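# About Henriques

Welcome, and thank you for stopping to read about us. We are a small sorting and packing workshop in Prelten, and we have been putting little things into little bags for other people for longer than most of us care to work out. If you've ever bought a flat-pack shelf, opened it on the lounge room floor and found every screw you needed in one neat packet, there's a fair chance it came through a place like ours.

The business started at a kitchen table. Filipa Calado was doing the books for a hinge maker called Ravetti, and one afternoon she was asked whether she knew anyone with patient hands who might sort a few cartons of mixed fittings. She took the cartons home. Her mother, whose maiden name is the one over our door, sat down with her after tea and the two of them went through the lot with a pair of muffin tins and the radio going. Ravetti sent more the following week, and then quite a lot more, and by the end of that winter you couldn't eat at the table any more.

We moved into our first proper premises behind the old tyre shop, and from there to 33 Nernel Road, where we've been ever since. It's a plain brick building with good windows on the north side and a roller door that sticks in the cold. Ravetti is still a customer, we're pleased to say, and their cartons still arrive tied up with far too much string.

## What we do

Mostly we sort, check and pack small parts. Screws, washers, dowels, feet for chairs, caps for the ends of things, buttons, beads, curtain hooks, the odd carton of game pieces. Customers send them in bulk and we send them back in sets, labelled and ready to go in the box. We'll take on a job as small as 92 packets, and we have done smaller for people who asked nicely.

We also do a fair bit of what Filipa calls rescue work, where something has been tipped over in a warehouse and six kinds of fastener have ended up in one bin. It's slow going and we rather love it. There is a particular quiet that comes over the room when a rescue job is on, and then somebody finds the last missing washer and the kettle goes on.

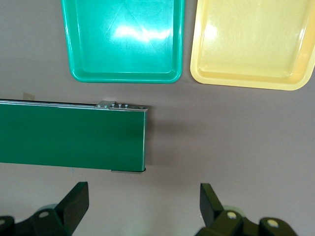 Colour has been our way of keeping order from the very beginning, when one muffin tin was for the good parts and the other was for anything doubtful. We've grown out of muffin tins, but the habit stayed, and we like a working surface plain and grey so that whatever is on it stands out. The trays do the talking: a teal-green one and a butter-yellow one sit side by side beyond the dark green conveyor, both with rounded corners, which are much kinder on the fingers when you're scooping up the last few pieces. At our place green is for parts that have been checked and yellow is for parts that want a second look, and you'll hear people say "that's a yellow" about all sorts of things, including the weather and one or two of Filipa's parking efforts.

## Who we are

There are 10 of us through most of the year and a few more in the lead-up to Christmas. Several of the team came for a short stint and stayed on, and we have one mother and son who insist on working at opposite ends of the room. School hours suit a lot of us, so the day is built with that in mind. We start early, we stop properly for lunch, and the phones are quiet after 4 (leave a message and we'll ring you in the morning).

Filipa still runs the place, and she still opens the first carton of every new job herself. She likes to know what a thing weighs in the hand before she quotes on it. Please don't be put off if she asks you to post a handful of samples before she'll give you a price. She's much happier with an envelope of real parts than with a drawing.

## Come and see us

Visitors are very welcome, and so are school groups, provided you let us know you're coming. Our next open morning is in May, with tea, coffee and whatever has been baked. Parking is on the street, and the side gate is easier than the front if you're bringing a pram or a heavy box.

If you have a job in mind, big or small or thoroughly mixed up, drop in or give us a call and we'll have a good look at it together.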